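Urkstead Fang
Contact planning and control software for tabletop arms

Last updated: August

Fang is a planning and control package for arms that push, slide and nudge things across a flat surface. It takes a goal from the user, reads the table through one fixed camera, picks a contact, and sends the motion to the arm. It runs on a desktop PC next to the robot controller. No gripper is needed. A plain rod with a rounded tip will do.

Most planners treat contact as something to avoid. Fang plans for it. Each push is a short straight stroke with a start point, a direction and a length, and the planner looks at the table again after every stroke before it chooses the next one. If a part rolled or turned more than expected, the next stroke is planned from where the part is now.

What is in the package

Fang Planner. Searches over strokes. The default search looks three strokes ahead and keeps the best 12 candidates at each level. Both values can be changed in the config file. Going deeper than four is slow on most machines and rarely changes the first stroke.

Fang Perception. Segments parts by color and top outline and fits a pose to each one. Parts that touch are the hard case. When two parts of the same color are in contact, the module reports them as one group with a list of likely splits, and the planner may choose a stroke meant to open the group up. You can turn this off with split_groups = false.

Fang Control. Streams tip targets to the arm and watches the force estimate. The stroke stops when the force passes the limit, when the tip reaches the end point, or when the tip leaves the work area. The work area is a rectangle that you teach by touching its four corners with the tool.

Prilline. The logging and replay tool. Every stroke is saved with the camera frame before and after, the planned path, the measured path and the planner's score. Prilline opens a run as a timeline, and you can change a planner setting and re-run the search on any saved frame without the robot.

Setup notes

Bolt the work surface down. If the board shifts under a push, every pose after that is wrong by the same amount, and the software can't tell a moved board from a moved part. Wood, rubber mat and painted steel all work, but each needs its own friction value. The setup routine finds it with 15 test pushes on a single part.

Keep the light even. Soft shadows are fine. Hard side light makes short parts look longer than they are, and the outline fit will drift toward the shadow. 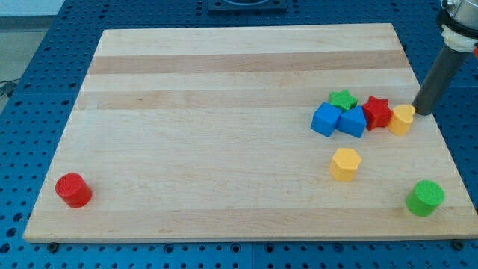

Photo: Tianyou Zheng / Urkstead

Crowded layouts like the one in the photo, with a cube, stars and other small plastic shapes touching or nearly touching in a row, are what the group handling was written for. A push on the end part can carry through to its neighbors, and the planner models that chain up to the number of parts set in max_chain. Parts standing alone, such as the red cylinder and the yellow hexagonal prism on the same board, are planned as single-part strokes and take much less search time.

The 12 shape models that ship with Fang cover common prisms, cylinders and stars. New shapes can be added from a top-view outline and a height. The tool holder is described in a separate file, so changing to a longer rod means editing one number and repeating the corner teach.

Licensing

One license covers one robot controller. Prilline can be installed on as many machines as you like. The order number for the full package is 3287. Skavent users can move their work area and tool files over with the import script, but saved Skavent runs do not open in Prilline.

Log storage is capped at 4000 strokes per project by default. Older strokes are dropped first. Raise the cap in the project settings if you have the disk space.

Comments (3)

mdel
Does the force limit apply on the approach or only during the stroke? We hit the board twice coming down and it didn't stop until it was well into the wood.

Zhenhua Fu (Urkstead)
Only during the stroke in the current release. For the approach, set approach_limit in the control file. It is off by default and the manual should say so more clearly. Start low and raise it if you get false stops.

tablepusher
Import from Skavent worked for the tool file. The work area came in mirrored and I had to teach the corners again. Otherwise fine. Would like to be able to name groups in Prilline.

Contact: Urkstead sales and support | Copyright Urkstead. All rights reserved. | Back to top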